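Subject: Re: [jimlow-users] planner stalls on cluttered table
Date: October 5, 2023

> Solve time jumps to 398 ms once the table
> is populated. Is this the collision checker?

Yes, mostly. We saw the same with the Prelden scene.

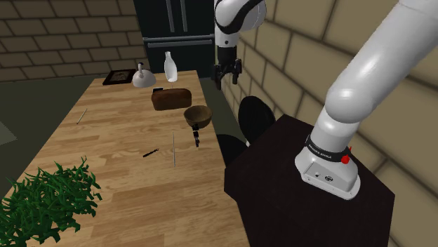
The checker in Jimlow tests every mesh pair at each waypoint, including static ones. Replace the kettle and the bowl with convex hulls first. The thin rods can be capsules with 4 mm padding. Also disable pairs between the walls and the pedestal.

With that, we get 330 ms. Patch is on the Ornberg branch.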